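Home | Articles | Index | Recent changes | Help
Print this page | E-mail this page

Skanell Cell

The Skanell cell is a bin-picking workstation at Kakholm, consisting of a KUKA robot arm, a narrow metal gripper and a deep grey bin of household objects. It is used to test whether a robot can take mixed items out of a container one at a time. The cell is cited mostly for its maintenance routine, which was written by Siamak Hashemi and later revised by Negin Tabrizi. Claims made for that routine are larger than the records behind it.

Background

The cell was set up in November on a wooden work surface, with the bin held by hand clamps. A fixed steel stand was planned and never ordered. Early project notes call the arrangement "temporary," a word still present in the current version of the setup sheet.

The picking software, Munasinghe, was written for a different cell and moved over with few changes. Its settings assumed a shallower bin. Much of what was logged as repair work in the first months was the correction of wrong distances, and at least one account of the cell's "commissioning" describes little else.

Setup

The bin is placed first and clamped, and the arm is then taught the positions of the four walls. Because the walls slope inward, the usable floor is smaller than the opening, and a gripper sent straight down near the rim will meet the side. Hashemi's sheet asks for a margin of 50 millimeters from every wall. No test supporting this number has been published. Operators who found it too cautious have used less, apparently without recording how much less.

The position check is repeated whenever a clamp has been moved. Tabrizi's revision adds that it should also be repeated at the start of each day, on the grounds that clamps slip and wood gives. The first of these has been shown in the log. The second has been asserted.

Cabling

The cables are the part of the cell that takes the most looking after. They run outside the arm and must have enough slack for the wrist to turn, but too much slack lets a loop hang low enough to catch on the bin or its contents. The setup sheet asks for a slow turn of the wrist in both directions after any change, with one person watching the loop and another holding the handheld control. Ties are to be snug and no tighter.

How long a cable lasts under this treatment is disputed. The sheet gives a replacement interval of 600 hours of running time. Tabrizi has noted that the cell had no hour counter when the figure was written, so it is hard to see where it came from. It has been copied into the instructions for two other cells all the same.

Work in the bin is done with the cables looped close to the orange joint, the yellow one swinging wide of the black bundle, and the gripper let down among the objects. The mix includes a black paddle hairbrush, a reddish-brown bottle lying on its side and a folded piece of lime-green fabric. 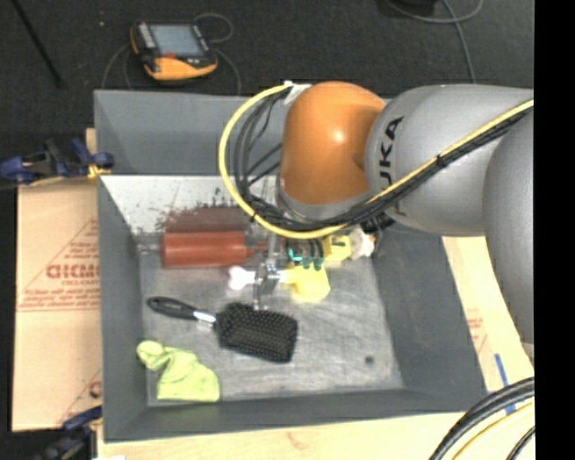
Care of the gripper

The gripper is wiped down and checked for bent or loose parts at the start of a shift. It is then closed on a test block, and the gap is compared with the value on the sheet. A gripper that fails is taken off and reset on the bench. Adjusting it in place is forbidden by the sheet and common in the log.

A supplier called Gika offered a set of replacement fingers said to need no adjustment. They were fitted for one trial and removed. The trial report praises them and does not say why they came off.

Recorded faults

The fault log is kept by hand. Its entries fall mainly under "position," "cable" and "other," the last being the longest. Many entries end with the words "restarted, fine," which tells the reader that the cell ran again and very little about what had stopped it. Tabrizi's revision asks for the cause to be written down before a restart. Compliance has been uneven.

Assessment

Hashemi's summary states that the routine cut stoppages by half. The comparison sets 50 picks made before the routine against 600 made after it, with a different selection of objects in the bin and a newer release of Munasinghe. Any of these changes might account for the result. Soft and flat items were also rarer in the second run, and they are the ones most often dropped or missed.

The daily position check is the best supported part of the routine, as several faults in the log were traced to a bin that had shifted. The value of the cable interval and the wall margin remains unproven.

See also: Bin picking; Cable management; Munasinghe (software)

Last revised Monday, May 20, 2019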